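Briso Parcel Challenge, student team log
Ticket 33: Right hand stalls before picking from belt
Opened: 2019-12-09
Status: Open (was Closed, reopened by M. Hawthorne)
Bench: Clurnona

Reopening this. It was closed with the note "fixed by lowering the grip force" and I don't believe it. Lowering the grip force can't fix a hand that hasn't touched anything yet.

What happens: the right hand comes up beside the conveyor, gets ready over the parcel, and sits there. Sometimes it goes after a couple of seconds. Sometimes it waits until the program gives up at 2000 ms and logs "no target". The left hand keeps to its spot at the scanning pad the whole time and doesn't seem to be part of the trouble, though I wouldn't swear to it.

What's been tried

Restarted the Azimi controller. No change. I know somebody wrote "seemed better" next to this. Better than what? There was no run logged before it.

Swapped the wrist cable on the right arm. No change. Put the old one back.

Slowed the belt from 300 to half that. The stall came up less often, but we only did a handful of runs and they were all with the same mailer, lying nearly flat. I wouldn't call that a result.

Turned off the overhead lights at the conveyor end. This one I'd like to see done again properly. The belt is shiny and there's a bright patch on it near the table end. With the lights off, the stall went away for the rest of the session. It also went away for a whole session last week with the lights on, so make of that what you will.

Updated to Drisemard version 2. Made it slower. Rolled back.

What I don't accept

That it's "just the white bags". The mailers are white and glossy and I agree they're harder to find on the belt than a cardboard box would be. But the same type of bag gets picked fine on other runs, and the competition parcels will be whatever they hand us on the day.

That we should raise the timeout and move on. A longer wait only hides it, and we lose marks on time.

To do before anyone closes this again

Same parcel, same angle, lights on, then lights off. Write down every run, including the boring ones.
Save the camera log when it stalls. We have none so far.
Leave the grip force alone.

Mackenzie Hawthorne

Attachment: bench during test, right hand at the belt 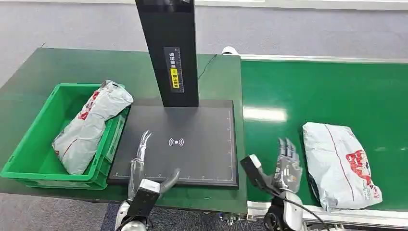

Fair enough on the grip force, I'll put it back to the old value tonight. I still think it's the timeout, but I'll run your lights test first and save the logs either way.
Tobin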